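Food Waste in the Fandoddale School Cafeteria
Student project report, Environmental Studies
Saturday, October 15, 2022

Background

Our group wanted to find out how much food gets thrown away at lunch and which foods are wasted the most. The cafeteria at Fandoddale serves 700 students in two lunch periods. Everyone gets the same main dish and can choose from two sides and a piece of fruit. Before we started, most of us guessed that the vegetables would be the biggest part of the waste.

We first did a small trial in June to see if sorting by hand was possible during a lunch period. It was, but the line got backed up near the tray return and we had to change the layout before the real count.

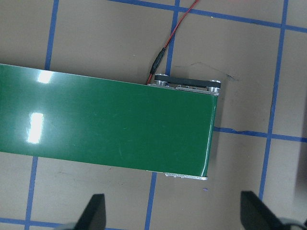
For the real count we used three buckets: one for main dishes, one for sides and one for fruit. Milk and juice were poured out and left out of the totals. We weighed each bucket on a Kröger kitchen scale after each lunch period and wrote the weight on a sheet taped to the wall. Napkins and wrappers went in the regular trash. The count ran for four school weeks.

Results

The total for the four weeks was 3,549 pounds. Main dishes were the largest part, then sides, then fruit. Fruit was lower by weight than we expected, but much of it was whole and had not been bitten. Apples were the worst. Bananas were almost always eaten.

The second lunch period wasted more than the first on nearly every day. It is five minutes shorter, and the students at the end of the line told us they often had less than ten minutes to eat. Pasta days had the least waste and fish days had the most.

We also handed out a survey and got 254 back. The most common reason for throwing food out was "not enough time." The second was "portion too big." Taste came third. We had expected taste to be first.

Discussion

If time is the main problem, then changing the menu will only help a little. We think the school should test a longer second period for a month and do the count again. A share table for whole fruit would also be cheap to set up.

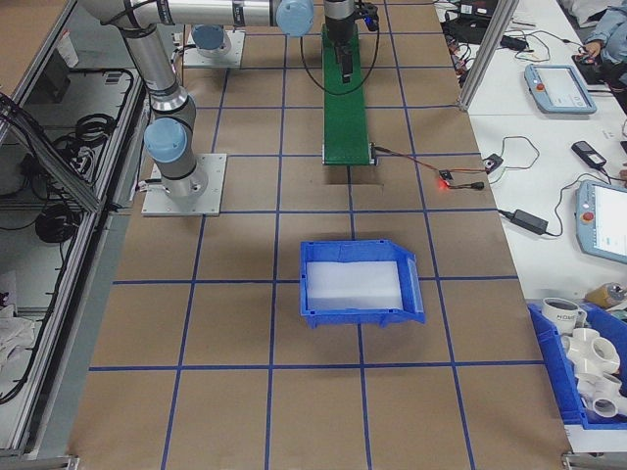 One student wrote on the back of the survey that the small portion should be offered out loud at the counter, because asking for it holds up the line and people get annoyed. We agree with this. There is a small portion on the menu board, but the print is tiny and it is listed under the allergy notes.

There are some weak points in our work. Students knew we were weighing the food, so they may have eaten more than usual. On two days a bucket of sides was emptied before we weighed it, and we left those days out of the sides total. The survey was given out only at lunch, so students who bring food from home mostly did not fill it in.

Next steps

We plan to repeat the count in spring with the same buckets and the same scale. We would like to weigh leftover food from the kitchen too.

Comments
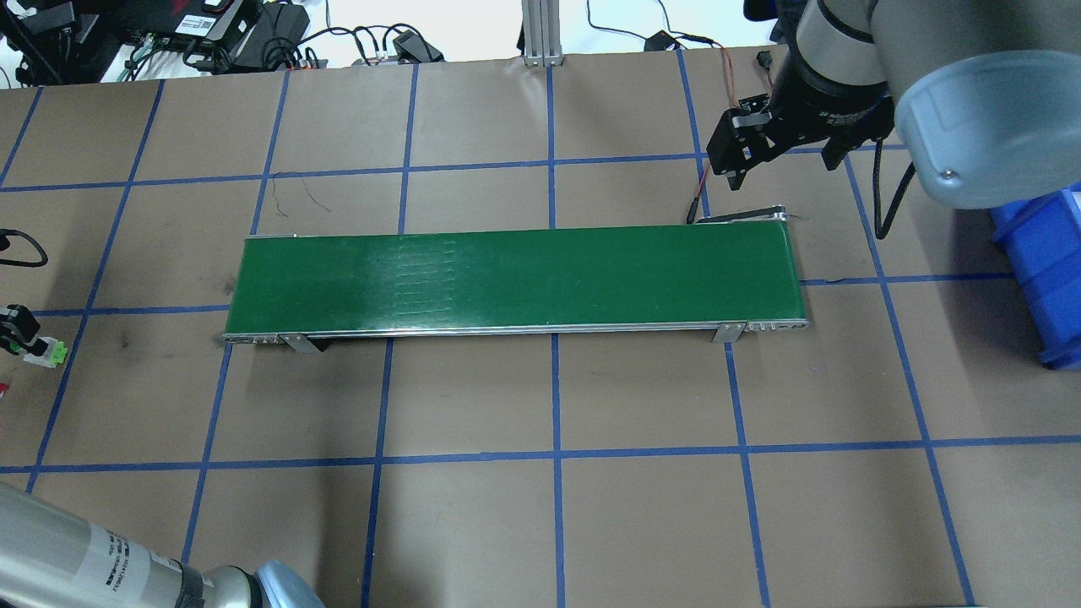 Telesura: We did the same kind of count at our school and the second lunch was worse there too. Did you check if the food was colder by then? Ours was.

Lakilar: Good report. I would like to see the pasta and fish days in a table.

Telesura: Agree about the table. Also, the share table works, but put it by the exit. Ours was next to the counter and got ignored.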